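Havia: a word list for printed textiles

Havia is a small word list for people who write catalogue entries about printed cloth.
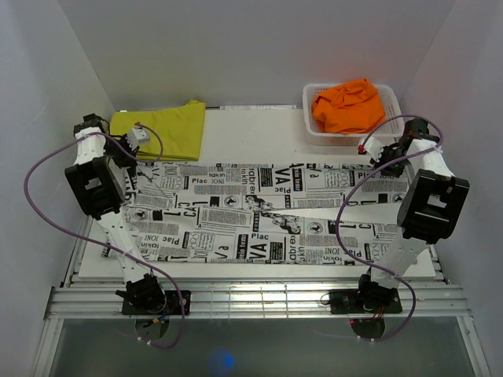 Cloth with a newspaper pattern, black and white.

What is in the list

The list has one plain text file for each letter. Every line holds a term, a short meaning and, when we know it, the older spelling. Terms for weaving and for knitting are not included, only terms for what is printed on the cloth: repeat, ground, border, half-drop, placement print and so on.

The first version had 21 pages of handwritten notes by Ritva Rissanen. I typed them during August and Roy Inskip corrected my English. Where the two of us did not agree about a meaning, both meanings are kept and the line is marked with a star.

How to use it

Copy the folder to your computer and open the file you need. The fields are separated by a tab. If your program shows strange letters, please choose UTF-8 when you open it.

For a pattern made of text, use "newsprint" as the main term and "lettering" as the second one. Do not copy the printed words into the term field. They belong in the field for notes, with the same capital letters as on the cloth.

Known problems

The files for Q and X are almost empty.
Six terms in the file for C appear two times with different meanings.
The colour names come from the Catterall sheet and are quite old.

Corrections

Send one message for each term, with the source where you found it. I read them on Thursday evening. Long lists are also welcome, but they will wait longer.

Žydrūnas Rimkutė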